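Setting Up Your Vurnach Health Care Directive Folder
Section 2: Naming your agent and storing the papers

I'm Glenys Cartwright, and I put this guide together after helping my own parents with their estate papers. Section 1 covered the will. Now we get to the directive — who speaks to the doctors if you can't.
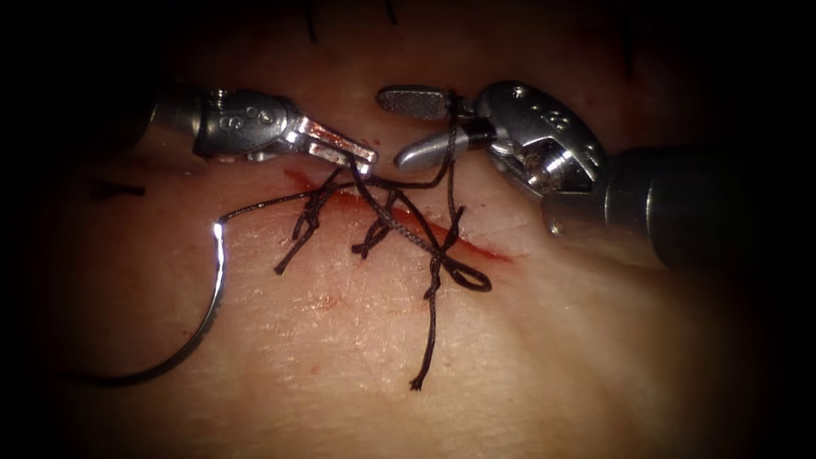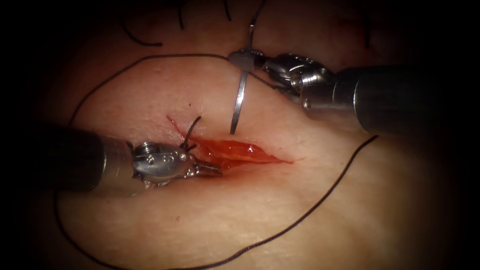
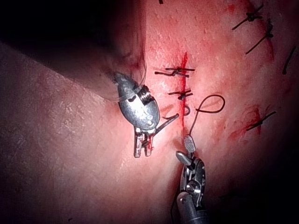
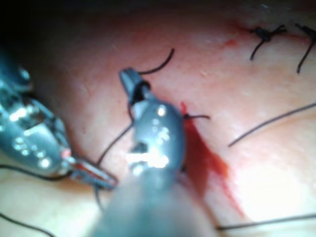

Pairs of robotic surgical instruments over an incision, four views.

Before you start, have your ID, your address list and the blank forms from the front pocket. I'd set aside an evening for it. My dad took two, mostly spent arguing over my uncle's phone number.

1. Open the Agent tab and write in the full legal name of the person you've chosen. No nicknames, please!

2. Add a backup agent on the next line. Ask both people first (I forgot to do this and had a very awkward lunch).

3. Fill in your treatment wishes on the form for your state. Write in the margins on your practice copy all you want, but keep the signing copy clean.

4. Sign in front of two witnesses or a notary, whichever your state calls for. Some states want both, so check the instructions that came with the form.

Caution: Your agent usually can't be a witness. In plenty of places your doctor and anyone who inherits from you are ruled out too.

5. Scan the signed pages and save them to your Nistach account under Health. Each upload can hold up to 1000 characters of notes, and I use mine for allergies and the name of my pharmacy.

6. Print the wallet card and write your agent's cell number on it in ink.

Note: Keep the original somewhere your agent can get to. A safe deposit box sounds sensible until somebody needs the papers at midnight. Mine are in a blue Merrick binder on the kitchen shelf, next to the cookbooks.

7. Give copies to your agent, your backup and your regular doctor, then list who has one on the inside cover.

If you change your mind later, fill out a whole new form and collect the old copies — crossing things out only causes trouble. Go to Section 3 for powers of attorney.

Last revised 2020-05-27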